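Capítulo 4
Recoger ejemplos: antes del modelo, la mesa

Contenidos del capítulo
4.1 Qué cuenta como ejemplo
4.2 El episodio y sus límites
4.3 Variar sin perder el control
4.4 Etiquetas, descartes y cuaderno de sesión
4.5 Práctica: traslado de cajas pequeñas

Para empezar

En el capítulo 3 dejamos la política entrenada con el conjunto Sostby, que venía limpio, recortado y con las etiquetas puestas. Comodísimo. En este capítulo toca lo otro: producir los datos uno mismo. Una persona guía el brazo, el brazo coge una caja, la lleva a su sitio, se guarda todo. Y otra vez. Y otra.

Conviene leer antes el apartado 2.6 (relojes y sincronización). Si no se ha leído, volver atrás ahora, luego cuesta más.

4.1 Qué cuenta como ejemplo

Un ejemplo, aquí, es un episodio completo: imágenes de muñeca, posiciones de las articulaciones, apertura de la pinza, y una frase corta con la tarea. Falta una de las cuatro cosas y no es un ejemplo, es un archivo suelto. En el proyecto Warkdale, que seguiremos todo el capítulo, la frase era siempre una orden breve: «coge la caja», «deja la caja en la bandeja». Nada de adornos.

Ojo con la imagen de muñeca. La cámara se mueve con la pinza, así que el objeto agarrado queda casi quieto y lo que se desplaza es el fondo. Quien viene de la cámara fija se confunde las primeras veces.
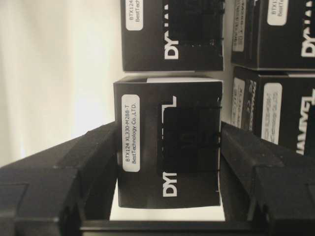 El agarre se decide antes de cerrar los dedos. Altura, giro de la muñeca, cuánto margen queda con el objeto vecino. Si el operador corrige a mitad de camino, la corrección se graba también, y eso no es malo: el sistema necesita ver como se sale de una mala aproximación. Lo malo es dudar parado. Tres segundos de brazo inmóvil enseñan a quedarse inmóvil.

Vocabulario mínimo
Episodio: de la posición inicial a la posición final, sin cortes.
Demostración: episodio guiado por una persona.
Descarte: episodio que se guarda pero no se usa para entrenar.
Tanda: grupo de episodios con la misma disposición de partida.

4.2 El episodio y sus límites

Dónde empieza. Dónde acaba. Parece trivial y es la primera causa de datos inservibles. Regla de Warkdale: empieza con el brazo en reposo y la pinza abierta, acaba con la pinza abierta otra vez y el brazo retirado. Límite de 60 segundos. Si se pasa, descarte, aunque el final haya salido bien.

Las tandas eran de 100 episodios. Entre tanda y tanda se cambiaba la disposición: otra orientación, otro hueco, la bandeja más llena o más vacía. Para la tarea de guardar se usaron recipientes de plástico, que traen su propio problema - los bordes translúcidos engañan bastante a la estimación de profundidad.

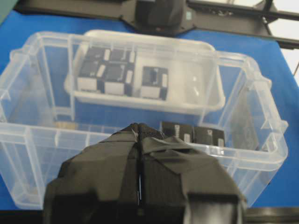

Figura 4.2. Bloques negros con marcas blancas en una bandeja, dentro de la caja transparente; delante, la pinza.

Con el recipiente a medio llenar la tarea cambia. El hueco libre es otro, la pinza tiene que entrar por otro lado y el borde estorba más. Por eso no basta con repetir el primer traslado muchas veces: hay que grabar también los intermedios y los últimos, que son los pesados y los que el operador deja para el final, ya cansado. Mejor empezar la mañana por ellos.

Cuánto grabar. Depende. La primera versión de Warkdale se entrenó con 375 episodios y fallaba en las esquinas; la que se analiza en el capítulo 6 usa más de 3000. Entre una y otra no cambió el modelo, cambió el reparto de las posiciones de partida. El programa de registro, Allumora, permite ver ese reparto en un mapa mientras se graba. Usarlo desde la primera tanda, no cuando ya está todo hecho.

Antes de seguir
Revise el formato de la hoja de sesión en el anexo B. La hoja se rellena a mano, durante la sesion, no después de memoria.
Compruebe que la cámara de muñeca no se ha movido desde la última calibración.
Escriba la frase de la tarea antes de grabar el primer episodio y no la cambie dentro de la tanda.

El apartado 4.3 entra en la variación: qué mover, cuánto, y qué dejar fijo. Se apoya en las tablas de Ambrosio, reproducidas al final del capítulo.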